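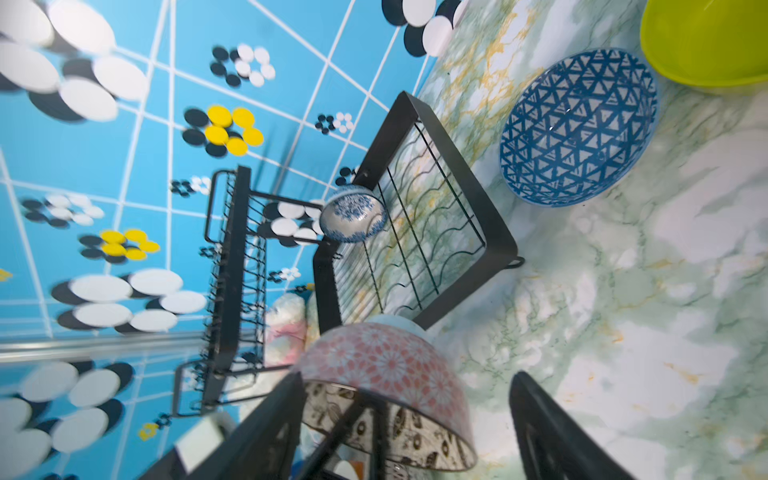

Ambaye Community Gardens, Growing and Seed Saving Team

Progress report to the Fidham Fund, for the period ending in May

Dear friends at Fidham,

It has been a busy stretch since we last wrote, and I'm happy to say most of the news is good (the slugs would agree, I'm afraid). Your grant of $4,000 has so far paid for the new cold frames at the Neltov site, the drip lines on the lower beds, and most of the compost. We have $1,000 left, which we'd like to keep for fall garlic and cover crop seed if that still suits you.

We started 472 seedlings under cover this spring, mainly tomatoes, kale and leeks. The leeks were slow and a bit thin, so we sowed a second tray and those have done much better. The kale went out early under row cover and came through two cold nights without any fuss at all! Our peppers were a disappointment. We lost two trays to damping off, and next year we'll water from underneath and leave more room between the pots.

Over at Retis, 20 households now have a bed of their own, and the Monday evening growing sessions have been full enough that we moved the start to 6:30 so people can get there after work. The shared squash patch is planted and mulched. The fence along the back still needs doing, and we're waiting on a second price for it.

Next up are the bean trellises, thinning the carrots, and saving seed from the overwintered lettuce. Please do come by whenever you like, and wear old shoes.

With warm thanks,
Lensa Adugna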